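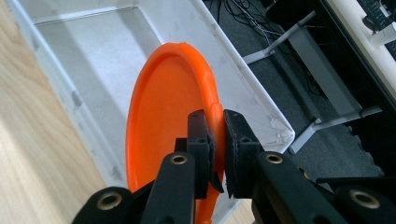 2 min read

Oil or lacquer for a dining table?
Posted by Sérgio Valente, Sunday, January 18, 2026

Good evening to all. I want to finish our table again before my sister visits in February. The wood is pale and I would like to keep it pale. My neighbor says oil, the shop says lacquer.

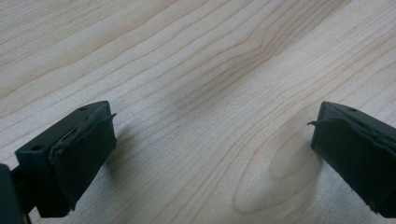 I sanded one corner with 200 grit and I like how it feels — I am afraid to make it yellow.

tegan_w
Lacquer, water-based. Oil will turn it darker, every time.

Nuno Simões
I don't agree. There are oils with a little white pigment, and you can repair one spot. With lacquer you must sand the whole top.

tegan_w
Yes, and then oil it again every year. With kids? No thanks.

Sérgio Valente
We have two kids, so this matters. Nuno, how many coats did you put?

Nuno Simões
3, very thin. Try it first under the table.

Recent threads
Stuck drawer, old Bralska dresser
Glue for chair legs
Where to buy beeswax in Harkum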